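Work Surface Covering and Grid Marking – Frequently Asked Questions

Applies to all benches at the Pistitbridge and Dradville sites. Maintained by Behrouz Babaei. Last revised September 16, 2023.

What paper should be used?
Brown kraft paper from the roll, uncoated. Do not substitute white butcher paper. It tears when the tape is lifted and shows glare under the overhead lights.

Does the paper go under the base plates?
No. Cut the paper to fit around each plate and leave a small gap on all sides. The screw heads must stay accessible with the paper in place. Make one relief cut from the nearest table edge to the plate, then close it with clear tape on the underside.

How is the paper fixed to the table?
Tape the far edge first, pull the sheet toward you, and tape the near edge. The sides are done last. Do not use spray adhesive. Residue from it was still being scraped off two Dradville benches in July.

What color is the grid tape?
Blue. Masking tape in other colors is reserved for cable routing and for marking damaged areas.

How are the lines laid out?
Mark both long edges of the table with a pencil and a steel rule, then run the tape between matching marks. Lay all the lines in one direction before starting the other. Measure from the same corner each time – small errors add up if each line is measured from the previous one.

The squares look narrower at the far side. Is the grid wrong?
Probably not. Parallel lines appear to converge when seen from the near edge or in a photograph. Check with a rule before relaying anything. If the spacing at both ends of a line agrees to within the width of a pencil mark, leave it alone.

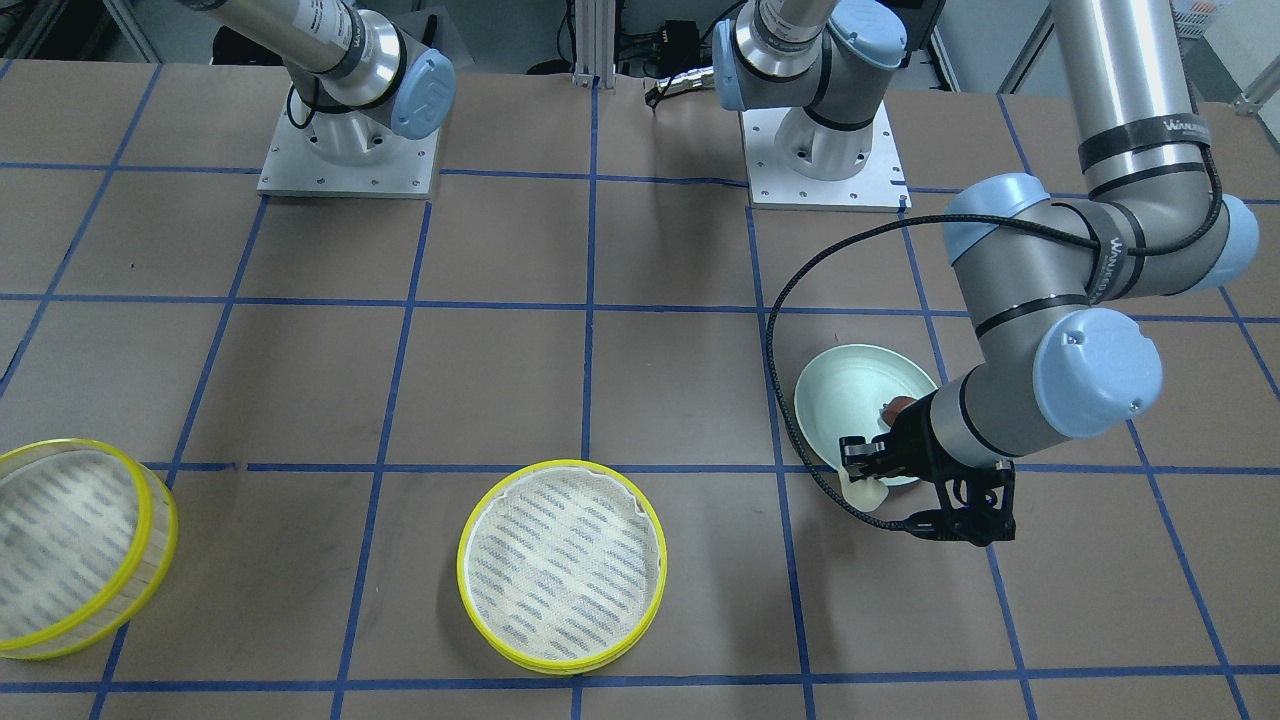

Can a line be repaired without redoing the whole grid?
Yes. Lift the damaged section back to the nearest crossing on each side, cut it square, and lay a new piece over the same pencil marks. If the paper has torn under the tape, replace the sheet.

Can bowls and other dishes be used on the paper?
Yes, provided they are clean and dry underneath. Glazed or glossy bowls slide easily on kraft paper, so set them down flat and avoid dragging them across the tape. Loose contents should be small enough to stay in the bowl when it is tilted. Liquids are not permitted on a covered bench.

How often should the paper be replaced?
On the Khosravi benches, after about 40 sessions. On the Plitwood benches, whenever the surface is visibly worn, creased or stained. The Plitwood tops are softer and the paper wrinkles sooner.

How much stock is kept?
Paper and tape are stored in cabinet 313. If the last full roll of either has been opened, enter a reorder the same day.

Can used paper be recycled?
Yes, after the tape has been removed. Paper with tape still attached goes into general waste.

Who approves a different grid spacing?
Send the request to Behrouz Babaei with the bench name and the spacing required. Keep the existing grid in place until the change is confirmed – sessions already booked on that bench may depend on it.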